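Unit 5: Surface Reflection and Sheen
Notes for Interior Materials, N. Nakajima

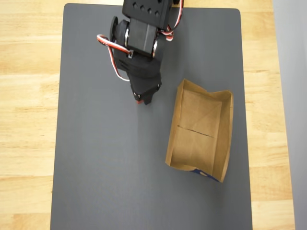

Fig. 1. Matte mat on a light wooden tabletop. Note the faint lighter sheen near the middle of the mat.

5.1 Two kinds of reflection

Light striking a surface is partly reflected and partly absorbed. Specular reflection leaves at the same angle at which the light arrived. Diffuse reflection scatters in many directions. Most finishes used indoors show both, and the share of each changes with the viewing angle.

A surface sold as matte still has a specular part. At low angles of incidence, measured from the surface, that part grows. A dark material makes it easier to see, as there is little diffuse light to compete with it.

5.2 Gloss readings

Gloss is measured with a glossmeter at a fixed angle from the perpendicular. The 60 degree setting is the general one. Use 85 degrees for low-gloss finishes and 20 degrees for high-gloss finishes. Readings taken at different angles cannot be compared.

Clean the sample first. Dust lowers the reading, and finger grease can change it in either direction. Take readings both along and across the grain on wood – the values often differ – and report them separately.

5.3 Glare at the work surface

Veiling glare occurs when the reflected image of a lamp lies over the task. Remedies, in the order they should be tried:
Move the lamp out of the mirror angle.
Use a larger source with lower luminance.
Change the finish.

Greco's course reader treats the second remedy at length, using the Ondulska reading room as the case. Read that section before the lab.

Lab 2

Bring the Fiore and Cotier sample cards. Measure each card at 60 and 85 degrees, then record the lamp height and the viewing angle at which sheen first appears. Reports are due 23 November 2024.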